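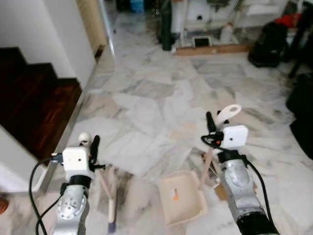 Floor tips from the Wanyama grip study

Quick ones this time, the write-up is long and most of you want the floor advice. Njoroge Owino and Lilian Mfaume ran it, I did the notes. Question was simple – does a two-finger gripper carry a dustpan better by the handle or by the rim? 364 tries, 43 drops. Most drops were rim grips. So, handle.

Same goes for you at home by the way. Pinch the rim and the pan tips as soon as there's weight in it.

Other bits:

Dry mop marble before you sweep. Grit scratches.
Damp cloth under the lip of the pan for the last line of dust. Wring it out frist.
Labels on a pan – peel off with warm water and a drop of dish soap, leave it 25 minutes.
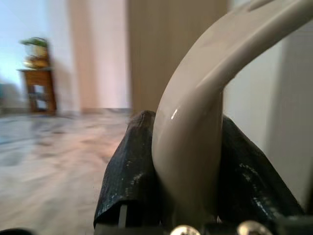
DESTVILLE, August – Second round of the study, new method. Lieselotte Schwerdtfeger wanted the grip scored before the lift, not after. You check both fingers are on the plastic, then go. If only one is touching, open up and start over. Slower per try but the scores agree a lot better between 2 people marking the same run. Roughly a third fewer arguments too, says Dale Turcotte, who did most of the arguing.

Shiny plastic slips when theres polish on it. Wipe handles with plain water, no spray.
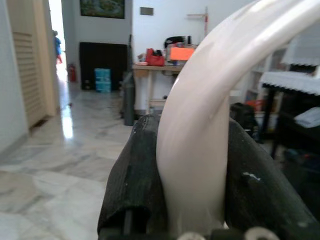 Finger pads are what I get asked about most. Clean them before every batch, soft brush, then a lint free cloth, no oil. Pads with scuffs like the ones on that right finger are worth writing down in the log, with which side, so a bad batch can be checked against wear later. We didn't log it in round one. Should of. Round two has a column for it.

Next page: grout, and what Lilian Mbwambo does with old toothbrushes.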